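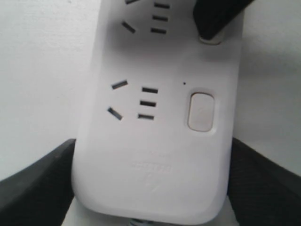 Meron Negussie objects to the wording of Rule 4. As drafted it says that a corded item must be "made safe" before the arm closes on it, and she asks what a technician on the evening shift is supposed to do with that. Made safe by whom, and checked how? Her note in the margin of the draft proposes that the rule name the act: the supply plug is out of the wall, it is lying where the operator can see it, and the operator has said so aloud before enabling motion.

I agree with the objection and have rewritten the rule accordingly. The remainder of this entry records the other changes made to the draft during the session, with the reasoning where it may be needed later.

Entry for Wednesday, February 20, 2019. Trokow cell, Celtell handling laboratory. Subject: handling rules for corded electrical goods, second draft. Item on the table: white power strip, five outlets in a row, a switch button for each, light gray cord.

Rule 1. Scope. The rules apply to any item that has a flexible cord attached and that is gripped, lifted or moved by the arm. The first draft said "household electrical goods." Pauline Garside pointed out that this leaves out bench supplies and chargers, both of which are on the September list. "Household" is struck.

Rule 2. Grip location. The fingers close on the housing only. They do not close on the cord, on the point where the cord enters the housing, or on anything plugged into it. Where the item is a strip, the fingers bear on the two long sides of the body. Gripping at the cord end is permitted, but the operator confirms by eye that the cord leaves freely between or below the fingers. I considered forbidding the cord end altogether and decided against it. Some items offer no other place with sides parallel enough for the fingers, and a rule that has to be waived every other day will soon be waived without thought.

Rule 3. Switches and buttons. No finger, pad or bracket may rest on a switch during a hold. If the planned grip would bring a finger over a switch, the grip is moved along the body until it clears. This applies to an unpowered item as well. Operators carry the habit over from one item to the next, and the position of a switch at the end of a trial is part of the record.

Rule 4. Isolation. New text as follows:

"Before motion is enabled, the operator shall remove the supply plug from the wall outlet, place it in open view, and state aloud that it has been removed. An indicator that is not lit does not count as evidence of isolation. A switch in the off position does not count as evidence of isolation. If the plug cannot be seen from the operator's position, motion shall not be enabled."

Meron would also like the plug to go into a lockable cover. I have no objection in principle. We do not have the covers, and I would prefer not to issue a rule that cannot be followed on the day it is issued. Entered as an open point.

Rule 4a. Attached plugs. Anything plugged into the item is treated as part of the item. It is either removed before the trial or written down before the trial, with its outlet position. The recorded outline of the item in Flutlow must include it. The present template for strips assumes a bare face, and a plug standing up from the face changes the clearance needed by the fingers and by anything mounted near them. The template needs a second version. Until it exists, the approach height is set by hand and initialed.

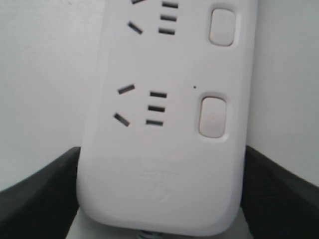
Rule 5. Wrist camera view before and after closing. The operator records one view from the wrist camera with the fingers open and one with the fingers closed. At least one complete outlet must be in view in both. The reason is practical. The layout of the openings is the only feature on this type of item that shows clearly which way up it is and how far along the body the fingers have landed. Molded lettering is not to be used for this purpose. White lettering on white plastic cannot be relied on under our lights, and two operators will read it two different ways.

The earlier text asked for "a clear image of the product marking." That sentence came over from the Tarigan handling sheet, where the goods carry printed labels. It is deleted.

Rule 6. Holding force. The lowest setting that prevents slip is to be used. Start at 5 newtons and raise in steps of 5 to a limit of 15 for thin plastic housings. Above that limit a second person signs. I would like to have a table by housing type in place of a single limit, but the data behind such a table do not exist yet. The limit is a cautious working value and should be described as such to anyone who asks.

Rule 7. Cord management. This rule took up most of the afternoon and is still not settled. The first draft required that the cord be "kept clear of the robot." With the item in the gripper this cannot be met in any strict sense, because the cord is attached to what the robot is holding. Pauline suggested that we write down what must not happen and leave the operator some freedom as to method. The working text is therefore:

"The item cord shall not pass around any part of the arm. It shall not cross the arm's own cable. Slack shall be laid on the table, on the side away from the direction of travel."

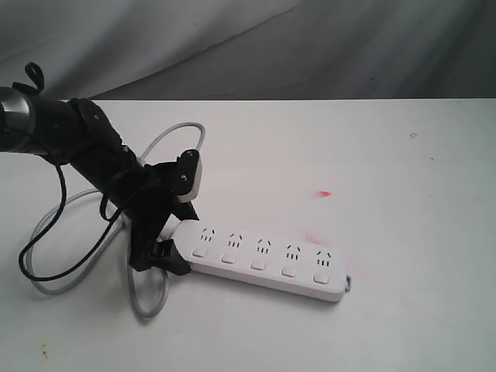
The second sentence is the difficult one. A long cord on a small table tends to end up in loops, and the arm's own cable hangs down into the same space. Once two cables cross, neither can be followed by eye from end to end, and the operator cannot say which of them will tighten when the arm moves. I have therefore added a check: the operator traces the item cord with a finger, with the arm disabled, from housing to plug. If the finger has to pass over or under another cable, the cord is laid out again before the trial begins.

Meron asked whether a crossing with visible slack on both sides might be allowed for very short moves. My answer for now is no. Slack is judged in the starting position, and the move is what uses it up. She has asked that her view be recorded, and it is recorded here.

The better remedy is on our side of the table. The arm's cable should be clipped along the links and should not hang. I have requested clips and a short sleeve for the section below the joint. When they are fitted, the second sentence of Rule 7 should become easy to satisfy, and the wording can be looked at again.

Rule 8. Table surface. Wiped before each set. Old marks that do not come off are to be noted once in the cell log so that they are not taken later for residue from a trial. I found several marks today that were not in the log and have now listed them.

Rule 9. Retirement of test items. Any item that reaches 1000 grips, or that shows a crack, a loose button or a damaged cord entry, is withdrawn, tagged and cut at the plug. It does not go back to general use in the building under any circumstances. Pauline wishes to add "or is dropped from any height." Accepted.

Open points:

Lockable plug covers (Meron to obtain a price).
Second strip template in Flutlow, with plug heights.
Clips and sleeve for the arm cable, requested today.
Whether Rule 6 should apply to rubber housings, on which we have done no work at all.
Rule 3 says "switch" in one place and "button" in another. Choose one word.

The draft has been filed in the shared folder under Trokow, replacing the first. The paper copy on the cell door is still the old one and must be taken down before the next shift.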